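发件人：Iresha Mollah
收件人：Sinia 用户与开发者邮件列表
日期：2023年5月12日
主题：Re: [sinia-dev] 双臂规划里的夹爪开合时序，以及重规划卡顿

Tanvir，各位好：

先说结论，你上周提的那个卡顿我复现出来了，而且改掉了！补丁在 flarka-sync 分支上，欢迎大家拉下来折腾。下面分段回你。

Tanvir Kumarasinghe 写道：
> 我们这边把 Munshi 的感知节点接到 Sinia 的规划器之后，单臂一切正常，
> 双臂同时动的时候，只要其中一只手进入抓取阶段，另一只手就会顿一下，
> 像是在等锁。日志里看到的重规划间隔最长到过 789 毫秒，平时是 30 左右。
> 我怀疑是场景更新把整个碰撞世界锁住了，但还没有找到是谁在写。
> 另外想问一句，夹爪闭合的时候你们是把物体马上挂到末端上，
> 还是等力反馈稳定以后再挂？

你的怀疑方向是对的，锁确实在碰撞世界上。写的人是 Munshi 的位姿发布线程。它每收到一帧就把所有物体的位姿整包推过来，不管有没有变。平时规划器读得快，看不出毛病；一旦进入抓取阶段，附着物体要重新生成凸包，这一步在写锁里面做，于是另一只手的规划请求就排在后面干等。我在 Stanville 那台机器上用采样器抓了一个下午，火焰图上凸包那一条宽得吓人，看到的时候我差点在椅子上蹦起来（终于逮到了！）。

改法分三步：

第一，凸包提前算。物体第一次被识别时就在后台线程里生成，按类别加尺寸做键存进缓存，抓取时只换一个指针。茄子这种一头粗一头细的东西，凸包比包围盒贴合得多，规划器能走的缝也就宽了。

第二，场景更新改成差量。位姿变化小于阈值的物体不再推送，阈值放在 scene_sync.yaml 里，字段名是 pose_epsilon。默认值我选得偏保守，桌面任务可以放宽一点，你们自己试。

第三，读写分离。规划器拿到的是快照，双臂各拿一份，版本号对不上时只检查受影响的那几个物体，不再整个推倒重来。这部分代码是 Shafiq Sultana 去年 9 月写的草稿，一直躺在旧分支里没合，我基本上原样捡了回来，只改了版本号的比较逻辑。Shafiq 你要是在看，谢谢你！写得真漂亮。

关于你最后那个问题，挂载时机：我们等。具体说，夹爪宽度连续 3 个控制周期不再变化，并且电流超过门限，才把物体从桌面场景挪到末端上。马上挂的坏处是，万一没夹住，规划器会带着一个并不在手里的物体去算避障，后面的轨迹就全歪了。等的坏处是这几个周期里指尖和物体在碰撞检查里算相撞，所以要在允许碰撞矩阵里临时放行这一对。记得只放行指尖，别把腕部也放进去，我犯过这个错，查了整整两天。

还有托盘。物体躺在托盘里的时候，托盘面和物体之间也得放行，否则提起的第一小段路径会直接判失败。我现在的做法是沿托盘面法线先走一段直线，离开接触之后立刻收回许可。带边沿的托盘要多留一点高度，边沿在 Munshi 的点云里常常缺一截，我干脆用模型里的值，没有用观测值。

双臂协调这块，我想多说几句，因为实在太好玩了。之前的做法是把两只手合成一个高维的规划组，算得慢，而且一只手目标变了两只手都得重来。现在改成优先级加时间窗：正在抓取的那只手优先，轨迹带着时间戳写进共享的占用表；另一只手可以继续动，也可以悬停，规划时把前者扫过的空间当作随时间变化的障碍。手臂弯得很高再落下来的那种姿态，肘部占的空间很大，以前直接按整段静态膨胀处理，半张桌子都变成了禁区。改成时间窗之后，禁区会随着动作收缩，看可视化窗口里那团半透明的东西一点点让开，真的很治愈。

悬停策略也换了。等待的那只手以前会退回零位，来回跑一趟很浪费。现在它停在最近的安全预备位，夹爪张开朝下，下一个任务来了直接往下走。预备位由任务图给出，写在节点的 standby 字段里，没写就沿用旧行为，所以老的任务文件不用改。

测试用的是厨房台面任务集，135 个回合，双臂交替抓放。改动之后重规划间隔没有再出现你说的那种尖峰，最差的一次也落在我们给控制循环留的余量之内。完整的日志和直方图我打包放在分支的 bench 目录下，欢迎挑刺。 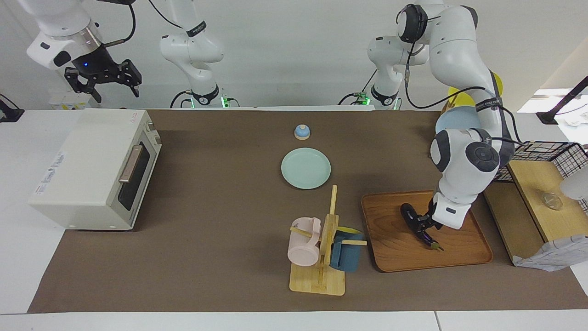 Kavinda Khondokar 看完补丁之后在评审里问，快照版本号不一致时只查受影响的物体，那如果新出现了一个之前不在场景里的物体怎么办，差量里没有它的旧位姿，会不会漏掉。问得好，我第一版还真漏了。现在的处理是，新物体一律算作受影响，两只手的剩余轨迹都要对它重新检查一遍，单元测试里加了对应的用例，名字叫 test_new_object_invalidates_both。Kavinda 还建议把占用表的时间分辨率做成可配置的，这个我赞成，但想放到下一个补丁里，免得这一个越滚越大。

几个还没解决的问题，有兴趣的请认领：

1. 薄的、布一类的软东西，凸包缓存没有意义，形状每次都不一样。目前我把它们当成膨胀过的静态区域绕开，很粗糙。
2. 烤箱这类带玻璃门的物体，深度图在门上会破洞，Munshi 偶尔把门报成打开。规划器信了就会给出很奇怪的路线。我倾向于在感知侧加一个状态滤波，Tanvir 你那边有现成的吗？
3. 细长的挂钉和杯把，点云太稀，挂杯子的任务还得靠先验模型撑着。

编译的话，先更新 Flarka 的消息定义再编 Sinia，顺序反了会报一堆找不到头文件的错。旧的缓存目录请手动删掉，格式变了。

Tanvir，方便的话请在你那套机器上跑一遍，把 scene_sync 的日志级别开到 debug，跑完发给我，多小的异常我都想看！

Iresha

--
Sinia 开发邮件列表
退订请发送空邮件，主题写 unsubscribe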